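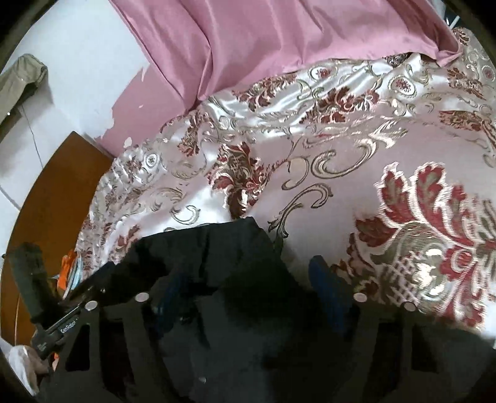
White satin bedspread with a red and gold damask pattern.

Guest House Retamal, Orkdale: Questions our guests ask

What time can I come to the house?
Rooms are ready from 3 in the afternoon. If you arrive earlier, you can leave your bags with us and walk to the river. Please write to us if your bus comes after ten at night, so one of us stays awake to open the door.

How do I get there from Stestside?
Take bus 554 from the main station and get off at the church. The house is on the same street, number 910, with a green gate. The last bus is in the evening and the hour changes in August, so please check it before you travel. Taxi drivers sometimes know us by the old name, Grondudero.

Is breakfast included?
Yes. We serve bread, eggs, cheese, fruit and coffee in the kitchen. If you do not eat eggs or milk, tell Itzel Villalobos the evening before and she will prepare another thing for you.

Do you change the sheets during my stay?
We change the sheets on every fourth day, and towels when you leave them on the bathroom floor. The heavy covers we wash apart, and they need long time to dry in winter. Please do not iron clothes on top of the bed. There is an ironing board in the hall closet.

Can I bring my dog?
Small dogs are welcome in the two rooms on the ground floor. We ask that they sleep on their own blanket. Cats we cannot accept, my husband has an allergy.

Is there parking?
There is space for two cars in the yard. It is free, but we cannot reserve it. On the street you can park without paying after six.

Can I cancel my reservation?
You can cancel without cost until three days before your arrival. After this we keep the price of the first night. When you change only the date, we do not charge anything.

Do you accept cards?
We accept cards and cash. The deposit for the key is only in cash and we return it when you leave.

My question is not here. Whom do I ask?
Write to Zulema Painemal with the form on the contact page, in English or in Spanish. I answer normally the same day.

Page last changed: June 11, 2019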